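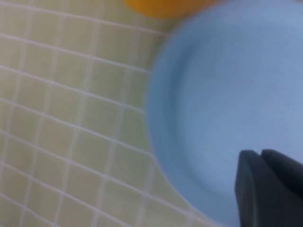 How long does it take to change a pair of fingers on the arm?

With the right key at hand, 4 minutes, and then the arm must be sent to its zero position before it may work again.

This I learned in the first quarter of an hour of my visit to the open day at Usside, and I write it first so that I do not forget it. I maintain packing machines for my living, in a much dirtier place, and I wanted to see how other people look after an arm which handles plates and vegetables on a tiled worktop.

Visit report, 2019-08-04

The workshop belongs to Ostell and is in the old dairy building at Pultorcombe. From the station one takes the bus to the bridge and walks up the hill. The sign is small and I passed it at first. Coffee was free, the parking was not.

The cell is simpler than I expected. There is one arm, one worktop with small pale green tiles, and a small camera fixed near the wrist which looks down past the fingers. The crockery and the vegetables are changed by hand between the runs. I asked why tiles and not a steel plate. The technician answered that a kitchen has tiles, and that the lines between them show at once if the camera has moved in its holder. In the morning they compare the lines with a saved view. If the two do not agree, they loosen the holder, turn it a little, tighten it and compare again. For me this was the best idea of the day, and it costs nothing.

The fingers are black and matt. They have a thin soft cover which wears at the tip, and a worn cover lets a smooth thing slip. We were allowed to hold a used pair. One could feel with the thumb where the surface had become flat. They keep a book in which every pair has a line, and the pair I held had done 1070 grips before it was taken off. In January they changed to another glue, and the covers have stayed on better from that time.

The cable to the wrist is the weak point, as with us. It is tied in 2 places and must have a free loop between them. If the loop is too short, the cable pulls when the wrist turns fully. If it is too long, it catches a cup. An Espinoza cable clip is used, the kind which opens without a tool, and I have written down the size for my own work.
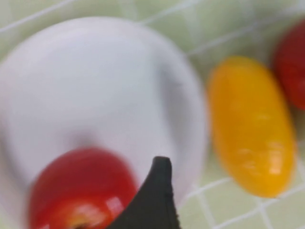
What is used to clean the fingers after they have handled vegetables?

A cloth with warm water and a little washing-up liquid, then a second cloth with clean water only. Spirit is not allowed because it makes the cover hard.

The power is off during the cleaning, and the key hangs on the belt of the person who cleans. I was pleased to see this rule followed also in front of visitors, when one is tempted to hurry.

After lunch there was a talk on spare parts. It was too long and the room was warm, but I noted that a complete wrist waits in the cupboard, already tested, with its cable fitted. The broken one is then repaired on the bench in peace.

What I missed was a printed sheet of the daily checks. I asked for one and was told it can be sent by post, so I left my address at the desk. The last bus down goes early, and I had to leave before the second tour.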